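Zevum kitchen cell: setup and care FAQ
Felbridge test kitchen, maintenance pages

Scope
These answers cover the Zevum mobile unit that clears the sink and loads the dishwasher in the Felbridge kitchen. The Planska gripper has its own manual. Faults with the charging dock go to Avram support.

How long does a full setup take?
A unit that has only been switched off overnight is ready once the joints have homed. After a move, or after any work on the head camera, run the full calibration as well and leave the kitchen closed to other users until it has finished.

Where should the base be parked for calibration?
On the floor marks in front of the sink, facing the counter. Lock the wheels. The distance from the front edge of the base to the cabinet doors should be 32 cm. Measure it at both corners. A base parked at a slight angle will pass the homing check and then reach short on one side.

Should the dishwasher door be open or shut?
Shut for homing, open for the sink and rack check. The unit stores the two positions separately. If the door is half down when the check starts, the software stops with code 106. Open the door fully, clear the code at the panel and start again.

What does code 300 mean?
The head camera image no longer matches the stored view of the counter. Usual causes, in the order they should be checked:
1. Dirty lens cover.
2. Loose screw on the head bracket.
3. Something large has been moved, such as the drying rack.
4. The base has been parked off its marks.
Do not store a new view until the first two have been ruled out. A new view taken through a smeared cover will be wrong for every task that uses it.

How is the lens cover cleaned?
With the power off and a dry microfibre cloth. Kitchen spray leaves a film. If there is grease on the cover, use the alcohol wipes from the service box and let it dry before refitting.

Which gripper pads are right for wet crockery?
The grey ribbed pads. The smooth ones are for packets and boxes and slide on glazed plates. Change both pads of a pair together, and enter the change in the log. Pads are rated for up to 94 hours of sink work. Replace them earlier if the ribs have gone flat or an edge has lifted.

Can the sleeve on the forearm be washed?
Yes, by hand in warm water with ordinary washing-up liquid. Do not put it in the dishwasher or on a radiator. It must be fully dry inside before it goes back on, as the wrist connector sits directly under the cuff.

What should be in the sink for the check?
Ordinary used crockery, two or three pieces, with food left on. Clean plates give a better result than the unit will manage in service. Leave out knives and anything with a chip in it. The drying rack stays to the left of the sink, and the cleaning bottles and stacked dishes stay back against the wall on the right.

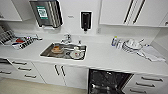
What if the unit ignores small items?
Check the minimum size setting first. It returns to the factory value after a software update. If the setting is correct, run the sink check again with the overhead lights on. Steel basins reflect, and small dark pieces near the drain are the first to be missed.

The arm touches the tap on the way out of the sink. What needs changing?
The keep-out zone around the tap. Open the zone editor, select the tap and raise the top limit by one step. Run the arm at slow speed with one cup before going back to normal. If it still touches, the shoulder has probably lost its zero and must be homed again.

How often is the wrist seal checked?
Weekly while the unit is in use. Wipe the seal, turn the wrist by hand through its full range and look for a break in the lip. Any water behind the seal means the unit comes out of service. Do not dry it out and carry on.

Was anything changed recently?
The pad log moved to the panel menu in February. Entries on the old paper sheet have been copied across, apart from those with no pad type written in.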